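Sim arm won't file binders into the desk organizer, gripper keeps stopping short

Posted by Hammad Chaudhry

Hi all, long-time reader, first time I've been stuck enough to post. I'm building a little tabletop arm in my spare room, and while the real shoulder bracket is being remade (my fault, drilled it on the wrong side) I've been doing the software half in simulation. I set up a desk in the sim that looks a bit like mine, with a wooden top, a mug, some binders standing around and one of those stepped organizers with four compartments. The job is simple on paper. Pick up a binder, carry it over the organizer, lower it in, let go.

I'm using two cameras, one looking at the whole desk and one riding on the wrist. A small network takes both pictures plus the joint angles and spits out the next move. I drove the arm by hand with a game controller to make the training runs, then left it to learn overnight.

What I get is an arm that goes to the organizer beautifully and then just kind of hangs there. It'll sit over the middle compartment until the time limit. Other times it wanders off toward the binders, opens up wide, gets near one and never commits. I've made the training longer, I've made it shorter, I've turned the learning rate down until it was hardly doing anything. No difference I can see.

Two views from the sim, same setup:

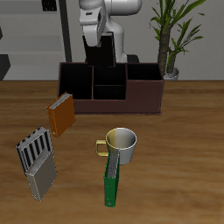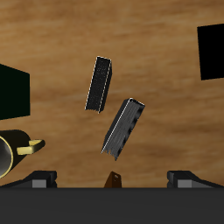
First one is the desk camera with the gripper at the organizer, second one is looking out past the fingers at the tabletop.

The binders are orange, gray, green and a black and white stripe. I've tried asking for only the orange one and it hangs just the same. Is this a camera thing or a training thing? I've got the loan of the big workbench at Trustcombe in November and I'd love to have something that works by then. Also open to being told the whole approach is silly!

Zarmeena Sandhu

Not silly at all, I went through pretty much this with my own arm (mine sorts sewing patterns, don't ask). I'd look at your hand-driven runs before touching the network again. When you drive with a controller you stop and think, right? You get the gripper over the box, you take your thumb off the stick, you squint, you nudge it down. Every one of those pauses gets recorded as "when you're here, do nothing," and the network learns it very faithfully. Hanging over the compartment is exactly where I used to pause too.

Open one of your recordings and plot how far the gripper moves at each step. If there are long flat stretches near the organizer, cut them out and train again on the same data. I threw away loads of steps that way and the hovering mostly cleared up. Leave a few still steps in around the moment the fingers open, or it'll let go on the way past. Ask me how I know.

The other thing is your second view. It's a lot of dark stuff on a wood table, and the gripper is dark too. I can't tell which dark gray thing is meant to be the target, so I wouldn't bet on a small network doing it. Try putting a light in the sim that throws a proper shadow. Mine was lit flat like that and it had a terrible time judging how high it was. One soft light off to the side helped more than anything clever I tried.

And the mug's lying down in that one. If all your training runs have it standing up, then once it's over you're asking the arm about a desk it has never seen. Either end the run when it falls or record a few runs with it already tipped.

Jawad Hashmi

you need more data. i used 4,000 runs for mine and it was fine

Atif Tanoli

I'd do what Zarmeena says first, it's free. Then check your grasp separately. Skip the network, write a dumb script that moves the gripper to a known spot above one binder, goes down, closes, lifts. If the script can't pick it up either, no amount of training will. In my sim the binders had their collision shape set to a solid box a good bit fatter than what was drawn, so the fingers were touching "something" while they still looked wide open. I lost most of a month to that. There's usually a debug view that draws the collision shapes over the top, so turn it on and go look at the organizer as well. If that one's been wrapped in one big box, the compartments don't exist as far as physics goes, and your arm is hovering over a lid.

Hammad, if it does turn out to be the lid, you'll have to split the organizer into separate walls and a floor. Takes an evening. Post back with what the debug view shows and I'll dig out my settings.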